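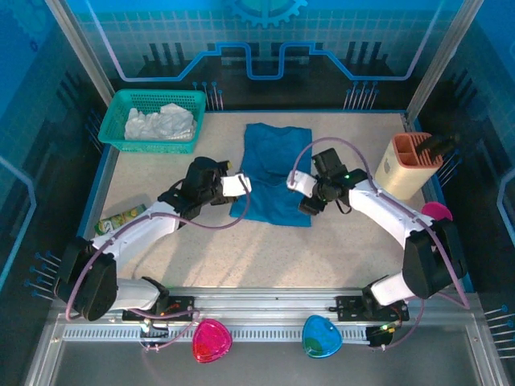 Figure 3. A blue T-shirt on the speckled tabletop, hem and sleeves folded under. Photo: Ngozi Effiong

4.2 Folding on a shared surface

Most of the folding in our sample was done on a table that was also used for other things. In the written logs, 372 folds were entered by members of 11 households, and each entry gave the garment, the surface and the order of the folds. Beds were used less often than we had expected from the pilot in December. T-shirts were the most common garment by a wide margin.
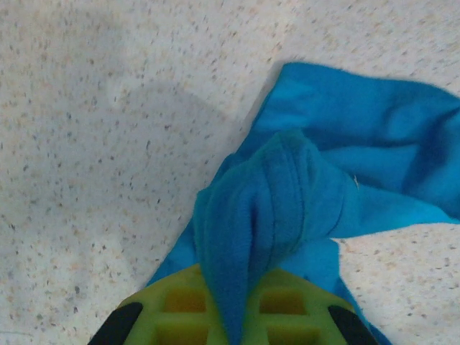 Entries for T-shirts fall into two groups. In the first, the shirt is spread out, the sleeves go in, and the hem is brought up last. In the second, the shirt is picked up by a bunch of cloth, shaken, and put down again before any fold is made. We coded the second kind as a restart. Soft fabrics had more restarts than stiff ones, and the layers in them were harder to separate by the edge.

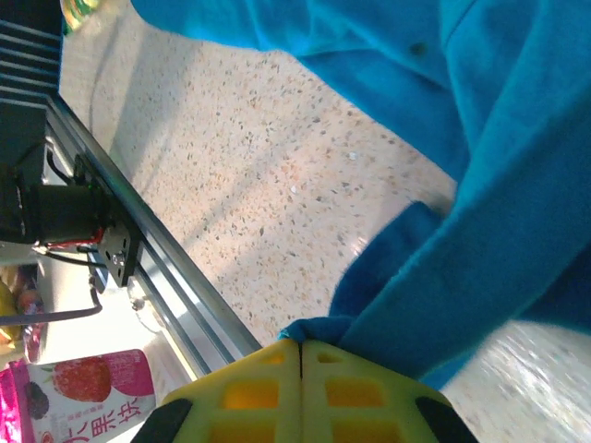
A restart was not coded as an error. In several households it was simply how a shirt was handled, and people who restarted often did not rate their folds as worse. What they did mention was space – a shirt lying open takes up most of a small table, so baskets, cartons and pens tend to end up in the corners or along the sides. We return to this in Section 5.

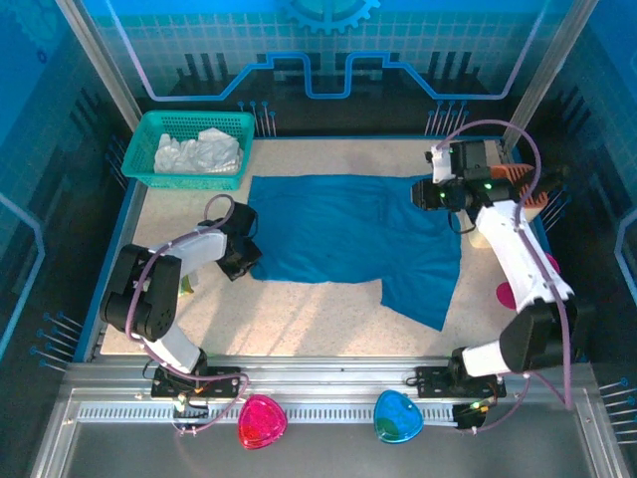
Nkechi Chukwu
Lead author, Ugwu Household Studies Group

Sleeves were the step on which the logs disagreed most. Ten of the entries describe one sleeve being folded before the other had been flattened, and two coders read these differently. They were settled by Abimbola Osagie, who had not seen the earlier codes, and are kept in the totals in Table 2.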